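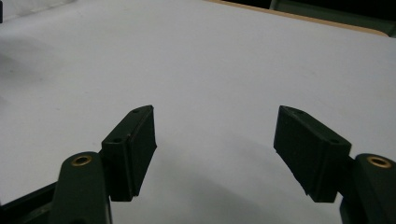 Open pads over the white table, before the first take.

January, 7:40 in the morning

Changed the pads last night and wanted to see them open before starting. The gripping faces came out rough along the lower edge. I could trim that with a knife, but the edge is not the part that holds anything, so I left it. Gap at full open matches what the software says. Closed on nothing, opened again, closed on nothing, opened again. No click from the left side, which the old set had for most of December.

Plan for the day was 40 takes of the cloth fold, hand-guided, with the gripper held in my right hand and the trigger under the index finger. The cloth is a Lustutex square, 380 mm on a side, hemmed on all four edges. The task as written in the Prisent sheet: take the near right corner, lift, carry it to the far left corner, release, withdraw. One fold, one release. It reads like nothing and I have now spent most of a week on it.

10:15

First 12 takes done, and I threw out the first three. In each of them I closed the pads before I had stopped moving, so the recording has the fingers shutting and sliding together. A person does this all the time and the cloth forgives it. The policy copies it and arrives with the pads already half shut, pushing the corner along the table. I saw that in the last batch and did not understand it until I played my own takes back at quarter speed. The fault was in my hand.

New rule, written on tape and stuck to the monitor: arrive, stop, close, stop, lift. The stops are short. They feel stupid while I am making them. On the plots they show up as flat pieces in the position trace with the gripper width falling inside the flat piece, and that is the shape I want to see forty times over.

The other thing I noticed is approach height. I had been coming in from whatever height my elbow liked. Some takes start high and drop, some start low and skim. I want variation in where the cloth lies and how it is turned, and I do not want variation in my own mood. From take 13 on I hold at the start pose until the tone sounds, then go. The tone comes from the Ruddock recorder and is too loud for a small room. There is a volume setting three menus down which resets at every power cycle.

12:50

Lunch at the bench. Looked at the tracking while eating. The pose estimate on this table is worse than on the old brown one. A plain white top gives the tracker very little to hold on to, and when I lean in low over the middle most of what the camera gets is blank surface and the shadow of the gripper, and the shadow moves with the hand, so it is worse than nothing. Two takes this morning had a jump in them, small, right at the moment of lowering. I had first put that down to my wrist.

Options as I see them. Put a printed mat down, which changes the surface the cloth slides on and makes everything recorded so far a different task. Put markers round the rim and hope they stay in view. Or lower more slowly. I am going with markers on the rim for the afternoon and will compare. If the jumps stop I will leave the markers there for good and repeat this morning's set. I would prefer not to repeat this morning's set.

Also tried the remote rig for a few minutes to have something to compare the hand takes against. With the Irano arm and the leader handle, the tracking question goes away, as the joint readings are simply there. What also goes away is any feel for the cloth. Through the handle I cannot tell whether I have one layer or two between the pads, or a pinch of the hem only. In the hand I know at once. My remote takes were slower and looked more careful, and the release was bad in every one of them: I opened too wide and the fold sprang back with the pad underneath it.

I think the remote rig is right for anything where the position matters and the touch does not. Putting a block on a peg, pushing a drawer shut. For cloth I keep going back to the hand tool, and I accept the extra hours cleaning up the traces.

15:30

Markers up. Ran the next block. No jumps on lowering so far. There is a slower drift when I turn the wrist over for the release, but it is smooth, and I can live with smooth.

Something on the release itself. On the old pads I used to let go by opening all the way, quickly, and pulling straight up. With the new faces the cloth clings a little to the ribbing. Opened fast, one side lets go before the other and the corner is dragged toward whichever pad still has it. Opened halfway, held, then opened the rest, the corner falls where it was. So the release now has its own stop in the middle. The tape on the monitor has become: arrive, stop, close, stop, lift, carry, lower, half, stop, full, out. I ran out of tape width and the last word is on a second piece.

I wonder how much of this I am teaching the machine and how much I am just learning to be a slow gripper. When I fold a dish towel at home I never think about the corner. Last night I caught myself pausing over one.

Bad takes go in the log with a reason. Today the reasons were: closed early, took two layers, missed corner, tracker jump, sneezed. I keep the missed corners in a separate folder when I recover well from them. The Prisent sheet says to discard any take with a failed first grasp. I disagree and have written so in the margin of my copy. A policy that has never seen a missed corner has no idea what comes after one, and it will stand there closing on air until the timeout. It did exactly that last week.

18:20

Stopped at take 40, counting the ones I threw out, so the set is short and I will make up the difference tomorrow. My forearm is sore along the outside. The tool is not heavy, but holding it level at the start pose while waiting for that tone adds up over a day. I should rest the elbow on something between takes. I should also drink water, which I wrote in this book last January and evidently did not read.

Training is started on today's keepers plus the two clean days from before. I left out everything recorded prior to the new pads. It hurts to drop that much work, but the old faces were smooth and let go differently, and I do not want two kinds of release averaged into a third kind that works for neither.

Loss is going down in the usual way and tells me very little. I will see in the morning on the arm with the cloth laid in places I did not use today: far side, rotated, one corner already turned under. If it pauses before it closes, the stops got through. If it does not, I will look at whether the recorder is cutting out the still parts again. There is an option in Ruddock for dropping idle samples, and I have switched it off twice already this month. Checked it before leaving. It was off.

To do first thing: wipe the table, check the screws on both pads, set the tone volume, cut a spare Lustutex square before the first one goes soft at the corners. Ask for a wider roll of tape.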